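Subject: Re: [flillik-dev] grasp scorer prefers crossings on thin deformables
Date: September 28, 2025

Answering both points inline, then a proposal at the end.

> We updated to the current planner branch and the wire sorting task got
> worse. The scorer now picks a grasp point in the densest part of the heap
> nearly every time. The gripper closes on two or three wires at once, the
> lift check sees a load inside the permitted band, and the whole bundle goes
> to whichever basket the first wire was assigned to. We have not changed the
> segmentation weights. Is there a parameter for this, or has the cost
> function changed?

The cost function has changed. In April the clearance term was moved out of the scorer and into the reachability filter, on the grounds that it was being computed twice. That is true for rigid parts, where clearance is a property of the approach pose and the filter has all it needs. For wires the scorer version did something else as well: it penalised candidates whose neighbourhood contained more than one centreline. The filter version only looks at swept volume against the static scene and the other arm, and the heap is excluded from the static scene by design. The penalty went missing in the move and no rigid test would have caught it.

You can confirm this without rebuilding. Set the log level of the scorer to trace and look at the field crossing_cost. On the old branch it has a spread of values. On the current one it is zero for every candidate.

> We also see the two arms waiting on each other. Left has a candidate, right
> has a candidate, neither moves until the timeout. Then one of them goes and
> it is fine until the next cycle.

This is a separate fault. I reproduced it on the Vasari cell this morning.

The reservation layer locks a region of the table per arm. The region is built from the bounding box of the segmented instance, not from the grasp point. With compact objects the box is small and the two regions rarely meet. With a wire that runs most of the way across the table, the box is most of the table. If both arms ask in the same planning tick, each takes a provisional lock, each sees the other's, and both back off by the same interval.

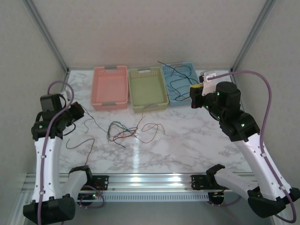 Horkitz maintainer, planning and control

The wire that curls out to the right of the heap is a reasonable test for the right arm: isolated along part of its length, distinct in colour from the dark ones, and well inside reach. The dark wires over by the left gripper are the opposite. They stretch across the surface, so an axis-aligned box round any of them takes in a lot of table that the wire does not occupy. The dark wire trailing towards the green basket raises another question, namely whether the instance mask should be clipped where it approaches a basket. At present it is not, and the basket footprint gets merged into the reservation.

I ran 200 cycles with the shipped settings and logged each reservation request. There were 19 mutual back-offs. All of them involved at least one instance whose box was longer than half the table width. With the region built from a capsule round the grasp point and the first part of the lift path, the same recorded requests replayed with no mutual back-offs. Replay is not the same as running it, as the arms would have been in different places afterwards, but the direction is clear enough.

Points to watch if you try the capsule patch before it is merged:

The capsule covers the grasp, not the tail. When a long wire is lifted the free end drags, and it can drag through the other arm's region. The swept check does not model this. For now I limit the lift speed while the other arm holds any lock, which costs cycle time and is not a proper answer.

The back-off interval should have jitter in any case. It is a one-line change and I will send it separately so that it can go in without waiting for the rest.

Do not widen the load band on the lift check to get round the double grasps. If anything it needs to be narrower for this task. The band was set for connectors and a couple of thin wires together weigh less than one of those.

On the scorer, I would like to restore the crossing penalty as its own term and leave clearance in the filter where it now is. The inputs would be the centreline graph from Dai and a radius. The graph already marks crossings as nodes, so the cost is a lookup and a distance and needs no new perception work. Dai does lose the centreline where dark wires overlap each other. In that case it returns a gap, and the old code treated a gap as free space, which I think was wrong. I propose that a gap within the radius is scored as a crossing.

The consequence is that a heap of mostly dark wires may leave no candidate under the threshold. The planner then has three options: return failure, take the least bad candidate, or issue a spread action first. The spread action exists in Flillik but is only called from the recovery tree. I would prefer to have it available as a normal primitive with a cost attached, so that the planner can weigh it against a poor grasp. That touches the task layer and I do not want to do it in the same patch.

There are 11 unit tests for the old clearance term in the history. Most can be brought back with the names changed. The two that assert on the total score will need new numbers.

Proposed order:

1. Jitter on back-off.
2. Capsule reservation, behind a flag, default off.
3. Crossing term restored, gaps scored as crossings.
4. Spread as a primitive, to be discussed on its own thread.

I have 1 and 2 ready. 3 is written but untested on hardware. If you can send the trace log from a bad run, with the Dai graph dump enabled, I will replay it against 3 before posting. The dump is off by default, and the flag has to be set on the perception node and not on the planner. Please also say which calibration file you are using. The hand-eye format changed in the last release and the loader accepts the old one without a warning, with the rotation read in the wrong order.

Recent messages on this list

[flillik-dev] Trace logging fills the disk on long runs
[flillik-dev] Re: Hand-eye loader should reject old format
[flillik-dev] Dai: centreline gaps on dark instances
[flillik-dev] Reservation layer, provisional lock semantics
[flillik-dev] Re: Re: Vasari cell, joint limit file out of date
[flillik-dev] Build fails with planner tests disabled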